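Basket sorting

Basket sorting is the household practice of dividing small goods among open baskets, usually by kind and sometimes by whoever shouts loudest.

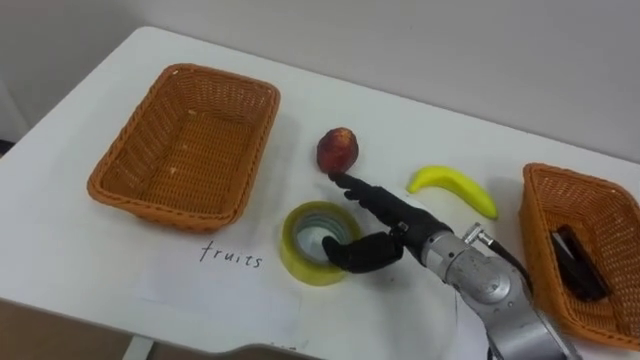
The habit is old, and so are the arguments over it. In the market town of Drovel, stallholders kept one basket for produce and one for everything else, and the second was always the fuller. A town rule later set the number of baskets per stall at 26, a limit that seems to have troubled only the basket makers.

Labels came late. Early ones were scratched on slate, then written on scraps of paper, which blew away. The Akitz method, named for the valley where it was first taught, calls for a single plain word per basket. Longer labels are allowed but tend to start debates. The tomato remains unsettled in Akitz, and is generally left on the windowsill.

The Barroso system took the opposite view and listed 474 classes of household object, 96 of them string. It was used for one winter. Most homes today get by with two or three baskets and a drawer that does not close.

Related articles
Drovel market
Akitz Valley
Wicker
String (household)
Drawer
Flarura weaving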